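House rules for the assembly cells, the fall edition

It's September, the new people have their badges, and I've once again been asked to write up "the rules" in a form somebody might read over lunch. So here goes. We do have a proper document (it's in the Zuvbridge folder, it's long, please open it at least once), but what follows is the stuff I find myself repeating out loud week after week, plus two changes that came out of the summer review.

First, the fixture rule, which is my favorite and which I'll defend to anyone. Every part the arm is going to pick up or put down gets a place in the fixture, and the part goes in that place before the cell is armed. Not on the table next to it, not balanced on the edge of the case "for a second." If a part has no pocket, it isn't in the task yet. Come find me and we'll print a new insert – it takes an afternoon and I have plenty of gray filament.

The desktop tower job is a nice one to learn on, as it has a bit of everything: a hard drive with its blue rails on, a bare processor, an expansion card. They're all different shapes and they all want to be held differently. The processor is the one that makes me nervous. It gets a shallow pocket so the fingers can reach it, and that means it's also the easiest thing in the cell to knock. Please don't lean over it with a lanyard on!
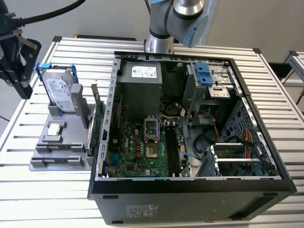
Hard drive, processor and expansion card in the fixture, next to the opened tower.

Now the CPU socket, while we're talking about processors. An exposed socket counts as a fragile surface under our rules, the same as glass. In practice that's three things. The arm runs at the reduced speed limit whenever its path crosses the socket, no exceptions for "it's only a dry run." You wear the wrist strap if your hand goes into the case. And you look at the socket under the lamp before and after each session and write down what you saw, even if what you saw was "fine." I know the log gets boring. I've read 73 entries in a row that said "fine" and I was delighted by every one of them.

Which brings me to change number one. Until now the reduced speed limit was something you set yourself in the task file, and people (me included, back in the spring) sometimes forgot to copy it over when they started a new one. From this month the template has it switched on, and you need a second person to switch it off. The limit inside the case is 10 millimeters per second. Yes, it's slow. Bring a coffee, and drink it outside the yellow line.

Change number two is about cables. The old text said loose wiring should be "tidied as appropriate," and I'm sorry to say I wrote that. It meant whatever you wanted it to mean. The new text says that no loose wire may lie across the straight path between a part's pocket and the place it's going. Power supply bundles are the usual offenders, with the drive cables close behind. Tuck them to the side, check that they stay there when you let go, and only then start. If a bundle won't stay put, use the soft ties from the drawer. Please don't use tape. Tape lifts, and then you have a wire and a piece of tape to worry about.

I got a few good questions about this at the last open bench, mostly along the lines of "but the camera will see it, right?" Well, maybe. The wrist view is great for lining up on a slot or a screw hole, and I use it all the time. It's a poor way to judge the whole case though, since the fingers themselves hide a good part of the board once you're in close. So the rule is that you check the case with your own eyes, from the side, before arming. The wrist view is for the fine work after that.

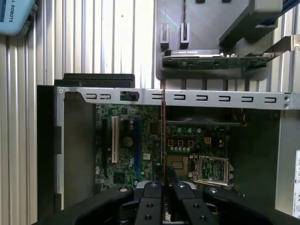 Zuvbridge Automation Group – Cell Safety and Good Practice

Some smaller things, in no order at all.

Screws go in the magnetic dish and the dish leaves the table before the arm moves. I've found screws in the gaps between the table rails, and fishing them out with a bent paper clip is a bad way to spend a morning. If you drop one and can't find it, the session stops until you do.

Side panels come off and go on the rack. They're sharp along the inside edge, so gloves for that part, please, and gloves off again when you handle boards.

The emergency stop gets tested by whoever arms the cell first that day. Press it, see the arm stop, reset it, initial the sheet. If the sheet is blank, assume it hasn't been tested, even if the person next to you swears they did it.

Stay out of reach while the cell is armed. The marked line is 300 millimeters past the farthest point the fingers can get to, and the extra distance is there for you, so don't use it as a shelf for your laptop.

Parts that have been dropped get a red dot and go in the bin marked Endis (old project name, long story, the bin outlived it). They can still be used for fit checks, but don't plug them into anything.

And label your fixtures! We have almost 2 shelves of gray prints at this point and I can tell you what maybe half of them hold. Task name, version and your initials on the underside are enough. Anything unlabeled at the end of the month gets melted down, and I won't feel bad about it.

The updated template is up now under Cevent, in the same folder as the old one. The old one stays readable for a while so you can compare, but it won't load in the cells anymore. If you've got a task file that's halfway done, don't start over – open it, run the checker, and it'll tell you which lines need changing. It took me ten minutes for the tower job, and most of that was hunting for my glasses.

Next open bench is at 3 p.m. in the usual room. I'll have the strap tester out, so bring your own wrist strap if you have one and we'll see whether it still works.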